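Search this site Go

Zerdale Heritage Group — minutes, February meeting

Started 6:40 pm, late, hall was locked. Nine present. Last minutes read, one fix (Bitico spelled wrong twice), passed.

Old mill chapel at Temodell. Roof survey is back. North side worse than thought, slates off and damp in the gallery. Survey says no services inside until the beams are propped. Agreed to ask the district for emergency listing now, not wait for summer. Letter to go out this month. Petition stands at 592 names, needs 759 before the district has to hear it.

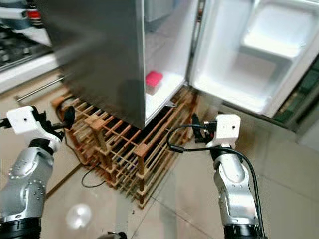
Carved door panels — still in storage at Bitico. Storage firm wants a new agreement signed or they come back to us. Long talk on this. Some want them shown in the library, others say they belong at the chapel or nowhere. Vote put off. Someone to get a price for moving them, with insurance, before next time.

Graveyard wall. Three offers in, Thaweesak lowest but no lime mortar in thier quote. Go back and ask. Nothing to be signed untill we see it in writing.

Access road: farm gate chained again. District says it is a public path, owner says not. Map copy requested.

AOB — school visit moved to after Easter. Keys to be labeled.

Closed 8:15. Next meeting same room, bring petition sheets.

Recent items
Minutes, January
Temodell chapel: how to sign
Bitico storage update
Graveyard wall, call for quotes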